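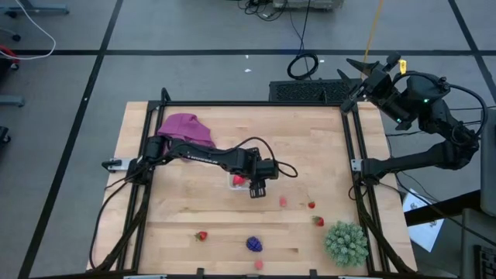
Can the Studanel tea towels go in with a hot wash?
They're fine at 40 for everyday use, and you can go hotter now and then if you've had a curry accident. I wouldn't do it every time, as the darker colours lose a bit of their depth.

Studanel Tea Towels, set of 4

I've sold a lot of tea towels over the years, and I still get a bit giddy when a good one turns up. These come from a small weaving shed in Gündoğdu that I'd been buying bath mats from, and they sent me a couple of tea towels tucked in with the order as a sort of thank-you. I used one that evening on the wine glasses and emailed them before I'd finished the washing up!

They're 100% cotton, in a waffle weave that's deep enough to grab water but flat enough that you can get it into the corners of a jug. The hems are double-stitched and there's a hanging loop on the short side. I asked for it there specially (the first lot had it in the corner and they hung all skew-whiff on my oven door).

Do wash them before you use them. Like most new cotton they come with a bit of finish on, and straight out of the packet they'll just push the water about. After the first wash they're decent, and by the fourth or fifth they're lovely — soft, a bit rumpled, and properly thirsty. They do shrink slightly, nearly all of it in that first wash, and I have them woven a touch longer to allow for it.

Please don't use fabric softener. I know it smells nice, but it coats the cotton and you'll be writing to me in a month saying they've stopped drying. If you've already done it, a wash with a cup of white vinegar in the drawer and no powder usually brings them back.

Colours

Chalk, Oatmeal, Moss and Brick. You can have all one colour or one of each, just pick from the menu before you add to the basket. Brick needs washing on its own the first couple of times. I had a pillowcase go a very fetching pink.

Moss is out of stock at the moment and the weavers tell me it'll be November before there's more, so if you order a mixed set now I'll put in a second Oatmeal unless you leave me a note saying otherwise.

What about the Turnier and the Bukeck?

I get asked this a lot. The Turnier is the smooth linen one, and it's the better choice if you mostly dry glasses, with hardly any fluff on them from day one. It costs more and it creases if you so much as look at it. The Bukeck is the big heavy cotton one, more of a hand towel really, good for drying roasting tins and for putting under a bowl of rising dough. The Studanel sits between the two and it's the one I reach for on an ordinary evening.

Postage and returns

Orders go out by second class post in a paper envelope that fits through most letterboxes. If you don't like them, send them back unwashed and I'll refund you, postage included. Once they've been washed I can't resell them, but if a hem goes or a loop comes off, send me a photo and I'll post you a new one.

Page updated June 11, 2026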